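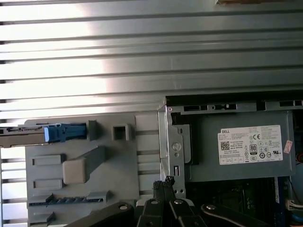
*Drive bay with the blue latch, inside a desktop tower*

I've been using Falent on the desktop at home since the start of June, and I've got opinions. If you haven't come across it, it's a planner for rail freight nerds (hello!) that shows which stretches of a line are single track, which are being doubled and how many trains a day can squeeze through. You pay 200 for the year and the maps come as packs on top.

I started with the Jibrin pack, which covers 846 kilometres of mostly single track with passing loops. It's lovely. You zoom in on a loop, drag it out a bit longer, and the timetable underneath reshuffles itself while you watch. I lost a whole evening moving one siding up and down the hill to see if coal trains could stop blocking everyone else – they couldn't, but I enjoyed trying.

The works planner is the bit I bought it for. You tell it which sections are getting a second track, how many crews you've got and how long each closure can last, and it gives you a build order. On the Plirnis branch it wanted to start in the middle, by the long bridge, and I thought that was daft. Then I ran it my way, from the junction end, and finished 210 days later than it did. Fair enough!

Now the moans. The money side is thin. You can set a yearly budget and that's your lot, so there's no way to carry anything over or pay a contractor in stages, and anybody who follows real railway building knows that's half the story. Crew housing isn't in there either. Winter is just a slider. I'd like frozen ground to slow down the earthworks and leave the signalling people alone, and at the moment it slows everything the same.

Also, version 2 changed the colours for loaded and empty wagons and they're far too close together now. I've gone back to the old theme (Settings, then Display, right at the bottom).

I tried Plirnex before this. It's cheaper and has prettier trains, but it treats a closure like a switch you flick, and you can't plan round a partial one. Fine for a rainy afternoon – I wouldn't go back to it.

Four stars from me. Sort out the budgets and I'll happily give it the fifth.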